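Une journée au salon du polar de Sadska

Dernière mise à jour : 3 septembre 2026

Je vous avais promis un compte rendu, le voilà enfin, avec tout l'été de retard (la valise est défaite depuis longtemps, mes notes beaucoup moins).

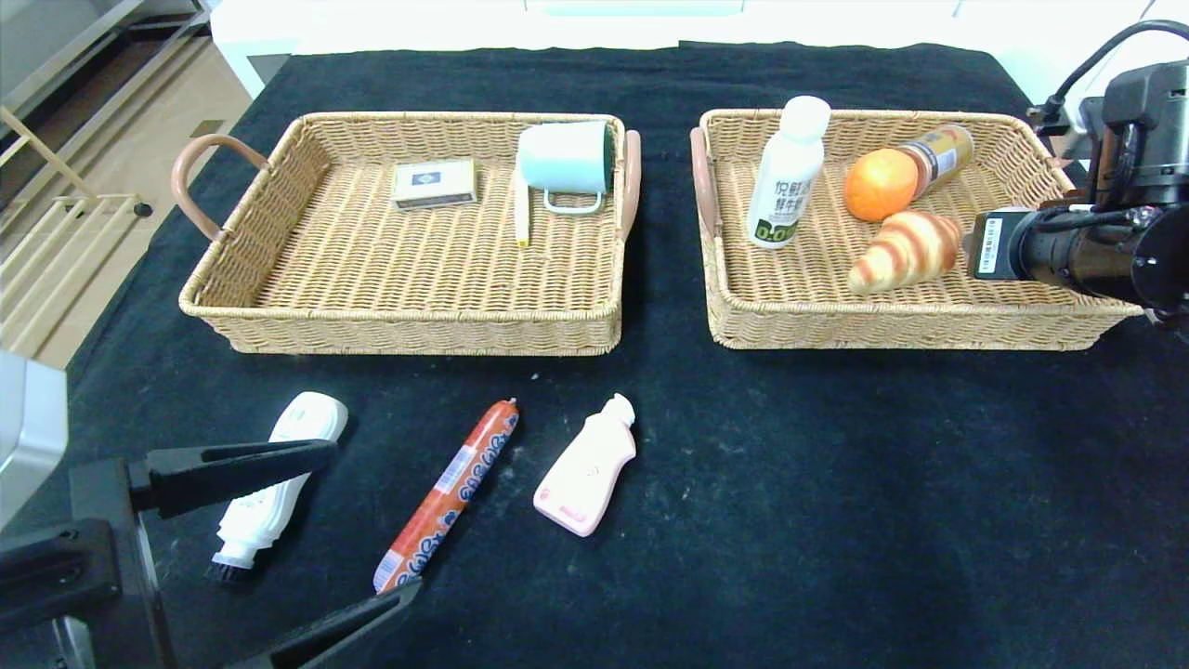
Donc, Sadska. J'y suis allée en juillet, en train puis en bus, avec un roman entamé dans le sac et un deuxième au cas où. Le salon du polar se tient dans une ancienne halle, tout près de la place, et c'est exactement ma taille de salon : 30 stands, une seule salle de rencontres, une buvette dans la cour. On fait le tour en une heure si on est raisonnable. J'y ai passé la journée entière, vous me connaissez !

J'ai commencé par Idometti, parce que c'était pour eux que je venais. Si vous lisez ce blog depuis un moment vous savez que je suis leur série des canaux depuis le premier tome, avec cette enquêtrice fluviale qui passe son temps à réparer sa pompe de cale entre deux interrogatoires. Je voulais savoir quand sortait la suite. Réponse du stand : au printemps, peut-être, le manuscrit est rendu mais la traduction prend du temps. J'ai quand même pu feuilleter les premières pages sur épreuves, debout, coincée entre un présentoir et une poussette. Ça démarre par une écluse qui refuse de s'ouvrir et j'ai dû rendre le paquet au moment où quelqu'un descendait voir ce qui bloquait. Cruel.

Chez eux j'ai aussi pris un petit roman noir dont je n'avais jamais entendu parler, L'Inventaire, moins de 200 pages, une histoire d'huissier qui s'aperçoit que la liste des meubles d'une maison ne correspond plus à celle qu'il a signée la veille. Lu dans le train du retour. La première moitié est formidable, sèche, presque sans adjectifs. La fin m'a moins plu, on sent l'explication arriver de loin et le chapitre du notaire aurait pu sauter. Mais pour un premier roman, chapeau, et je guetterai le prochain.

Juste en face il y avait Plastier, et là, autre ambiance. Plastier, c'est le cosy pur et dur : villages, boutiques de laine, chats à titre ou presque, meurtres très propres. Je ne suis pas le public et je le leur ai dit (un peu trop franchement, je crois). On m'a répondu très gentiment que je n'avais pas dû lire les bons, et on m'a mis dans les mains Le Crime de la chorale. Bon. J'avoue que j'ai ri. L'alto principale est une peste, tout le monde a un mobile, et les indices sont posés à la loyale - j'avais tous les éléments sous le nez et je me suis trompée de coupable. Je retire la moitié de ce que j'ai dit sur les cosys dans cet endroit même. L'autre moitié, je la garde, les couvertures restent épouvantables.

L'après-midi, il y avait trois rencontres dans la petite salle et j'en ai suivi deux. La première portait sur le roman de procédure : jusqu'où faut-il être exact quand on décrit une garde à vue, un rapport d'autopsie, une scellée de pièce à conviction ? Le débat a vite tourné au concours de bourdes relevées chez les autres, très drôle, mais j'aurais aimé qu'on parle davantage de rythme. Un roman peut être irréprochable sur les formulaires et m'endormir au troisième chapitre.

La seconde était consacrée à Darko, la série dont je n'arrête pas de vous rebattre les oreilles. Salle pleine, plus de 200 personnes, des gens assis par terre dans l'allée. On y a surtout parlé du dernier tome, celui où le commissaire est mis à pied et mène l'enquête depuis la cuisine de sa sœur. Moitié de la salle adorait, moitié trouvait qu'il ne s'y passe rien. Je suis du premier camp ! Les scènes de cuisine sont ce que la série a fait de mieux, on y apprend plus sur lui en épluchant des navets que dans toutes les poursuites du tome précédent. La discussion s'est prolongée dans la cour, et j'ai raté mon bus.

Côté pratique, pour celles et ceux qui seraient tentés : prenez de la monnaie, la moitié des stands n'avait pas de terminal. La buvette ferme tôt. Il fait très chaud sous la halle dès midi, la salle de rencontres est nettement plus fraîche, et les occasions se trouvent tout au fond, près de la sortie de secours - des caisses entières de vieux poches en quatre langues, mal rangés, à fouiller avec patience. J'y ai déniché deux tomes qui manquaient à ma collection, dont un avec les annotations furieuses d'un lecteur précédent (« IMPOSSIBLE, il était à la gare ! », page après page, et il avait raison).

Prochain billet : la chronique complète du Crime de la chorale, sans divulgâcher, promis. Et si quelqu'un a fini le dernier Darko, venez m'en parler en commentaire, j'ai une théorie sur la sœur.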